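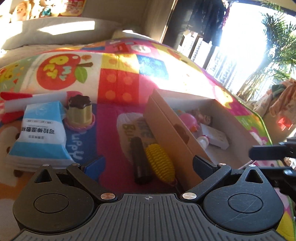
Sorting small things on the play mat, how do you do it?
Forum: Home and Storage > Kids' Rooms

tinroof_mum
Mar 18, 2026
Hello all. English is my second language, so please excuse mistakes. We are moving to a smaller unit in May and I must reduce the toys and all the little objects which collect near them. My method until now: I put everything on the children's play mat, I put one open cardboard box at the side, and I pack what we keep. The difficulty is that toys, packets and small containers are all mixed together, and the mat has so many colours that I lose sight of the small pieces. Should I sort by type first, or pack directly?

gumleaf88
Pack directly. If you sort first you touch everything twice. I did our whole rumpus room in 90 minutes with one box from Clulley and no piles at all.

quiet_kettle
I do not agree with gumleaf88. Direct packing is quick, but then the pretend food is under the textas and the kids tip out the lot to find it. I use 2 boxes, toys in one and everything else in the other.

tinroof_mum
Thank you both. For me "everything else" is the large part, I think. For example, I have a little gold container with a brown flower lid and a pink base. It is not really a toy, but my daughter will be very sad if it disappears. There is also a yellow toy like a corn cob, and this one is easy, it goes with the play kitchen.

Vurkby_fan
Anything with a lid should go in a zip bag before the box. Lids go missing first. Also turn the mat over if the back is plain, you will see the small pieces much better.

gumleaf88
Zip bags for every lid is too much fuss in my opinion. Put it upright in the corner and be done.

quiet_kettle
Upright in the corner works until somebody turns the box on its side in the ute. Ask me about the glitter.

tinroof_mum
I will try the zip bag for this one only. And what do you do with packets? I have a blue and white one with Chinese writing and also a white one with brown letters. I would prefer to keep them away from the toys.

Vurkby_fan
Packets never go with toys at our place. Ours are in a shallow tub in the pantry, a Gastbridge one, with the writing facing up. Long toys like rockets I lay along the side of the box at the end.

quiet_kettle
Long ones first, I would say. At the end they do not fit and you have to lift everything out again.

tinroof_mum
Long ones first sounds logical to me. I will do the toys tonight and leave the packets for tomorrow.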